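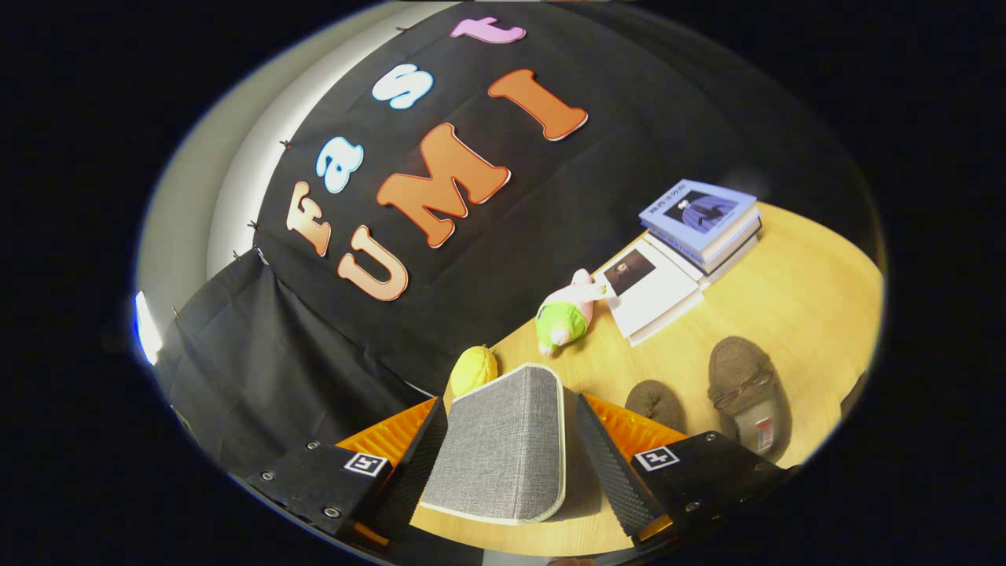 Posted by Oona Sjöberg in Workshop diary – February

Clips hold fabric well enough on a wall. On the loom they slip, and I spent the morning proving it. The linen warp for the Brinurbridge order is 900 ends, wound in 13 sections, and section seven came off the raddle with uneven tension. Rewound it. Lost a little over an hour.

Beamed the rest by noon with Joni on the crank and me holding the cross. Paper between layers, no sticks this time. Humidity in the room was low, so I misted the yarn before threading – linen breaks at the heddle if it is dry.

Threaded the first two sections to a straight draw. One error, a doubled end on shaft three, found before sleying.

Ayman phoned about the Pitberg reed. It is the wrong dent and has to go back. I will sley two per dent in the old one and accept a slightly wider cloth.

Tomorrow: finish threading, tie on, weave a sample and wash it.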